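Visit report: Zisberg maintenance depot and simulation center
7 May 2010

The visit to the Zisberg depot lasted one working day and covered the vehicle maintenance line, the spare parts store and the simulation center used for battalion staff training. The delegation was received at the main gate and taken first to the briefing room, where Mircea Neagu, head of technical services, gave an overview of the site and its tasking.

Zisberg supports 3 brigades. Its main work is second-line repair of wheeled transport, field generators and radio shelters. Heavy tracked vehicles are stripped and inspected on site, but engines and final drives go to the contractor, Dumitrescu, for overhaul. The depot was reorganized in 2000, when two smaller workshops were closed and their staff moved here. The present establishment is 193, military and civilian combined.

The maintenance line runs north to south through the main hall. Vehicles enter at the wash bay, pass to inspection and are then assigned to a repair bay or to the waiting park. Each vehicle carries a paper job card from arrival to release. The card is copied into the Merkus stock and work order system at the end of each shift. Staff said that the delay between card and system causes most of their parts queries, as the store issues against the system record and the bays work from the card. Terminals for the bays have been requested. The cabling is in place in the two southern bays only.

Turnaround for a standard cargo truck with no major assembly change is set at six working days. Generator sets are handled separately in a side hall with its own load bank. Each repaired set is run for 90 minutes under load before release, with readings of voltage, frequency and oil pressure entered by hand at fixed intervals. We were shown the log for the current month. Entries were complete, though two different versions of the form were in use.

The spare parts store is on two levels. Fast-moving items are kept on the ground floor near the issue counter. Seals, hoses and rubber parts are held upstairs in a dark room with shelf-life labels on the bins. The storekeeper checks expiry dates by shelf row, one row each week. Items from the older workshops still carry their previous stock numbers, and a cross-reference list hangs at the counter. Conversion of these numbers is due to be finished by the end of May.

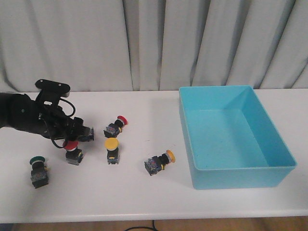

Push-button switch module held in a gripper.

After lunch the group moved to the simulation center, a single-story building behind the parade ground. The center uses the Sorano exercise package, which models movement, supply and communications down to company level. Battalion staffs work in a row of separate rooms, laid out to match the command post in the field. Exercise control sits at the other end of the corridor and feeds in reports by radio net and by written message. No map display from the model is available to the staffs under training. They keep their own map and log, and the differences are reviewed afterward.

We observed part of a logistics exercise. The battalion had been ordered to move by night to a new assembly area with one of its two supply routes closed. The staff produced a movement table in good time but left the recovery vehicle at the rear of the second column, behind the fuel trucks. Exercise control then injected a breakdown in the first column. The discussion that followed was useful and led to a change in the order of march. Radio discipline was good. Message logs were less so, with several entries missing a time of receipt.

The center is short of technical operators. Each exercise needs a full control team for its whole length, and at present the team is made up with instructors from the driving school. Mr. Neagu stated that a request for permanent posts has been submitted. The server room has backup power for an orderly shutdown but not for continued running, and one exercise this year was stopped by a power failure and restarted from a saved position.

Points for follow-up:
Obtain a copy of the generator test form and confirm which version is current.
Request the proposed training schedule for technical operators.
Ask Dumitrescu for engine overhaul lead times, as the depot's own figures do not include transport.
Compare the Zisberg parts cross-reference list with our own before the next stock return.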